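Vamwood Hall, September walk-through
Checklist and my comments

Hi all, I did the round myself this month, starting at 8 in the morning before the quilters came in. Same form as always, with my two cents after each line.

Front doors and ramp
Both doors swing freely and latch - OK
Ramp handrail tight - OK
Door mat flat, no curled corners - NEEDS WORK
That mat has been on my nerves since spring. I caught my own toe on it carrying the clipboard, so I rolled it up and stuck it in the coat closet. Please don't put it back out!

Exits and lights
Exit signs lit - OK
Emergency light, back hallway - FAILED
I held the test button and got a sad little flicker and then nothing. Battery, I'd guess. I've put in a request with Irkulex and they promised me a morning visit. Until it's fixed, no evening bookings past the hallway, sorry (yes, that includes choir).

Fire extinguishers
Tags current - OK
Gauges in the green - OK
Kitchen one hung where you can reach it - NEEDS WORK
Somebody hung aprons over it again. I moved them to the hooks by the pantry, which is where the apron hooks have always been, people.

Tables and chairs
Legs tight, no wobble - OK except 2
Chair backs and slats, no cracks - OK
Tabletops, no splinters - OK
I sat in every single chair and rocked like a kid in church. The two wobblers are in the storage room with blue tape on them. If you like to lean back, please don't, those back rails aren't made for it. 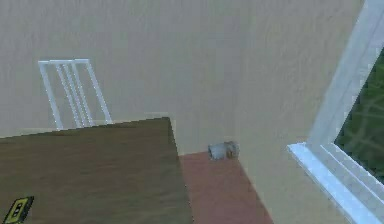 Furniture section: white slat-back chair at a dark wood table, by the wall.

Kitchen
Range hood filter clean - NEEDS WORK
Fridge at 40 or below - OK
Outlets near the sink trip and reset - OK
The filter was pretty gross. I soaked it in the big sink and got most of it off, but it wants a second go. I also tossed 11 takeout sauce cups from the fridge door and I regret nothing.

Storage room
Aisle clear to the breaker panel - FAILED
Nothing stacked above shoulder height - NEEDS WORK
Okay, this one matters. The Serach boxes are back in front of the panel, and they're heavy! I dragged them over to the far side, but they need a real home. Evangelia Tzanetos has offered her garage through the winter and I say we take her up on it.

Money bit
I'm asking for $500 to cover the hallway light, a new front mat and glue for the chairs. If there's any left over I'd like a second step stool.

I'll recheck the failed lines once Irkulex has been.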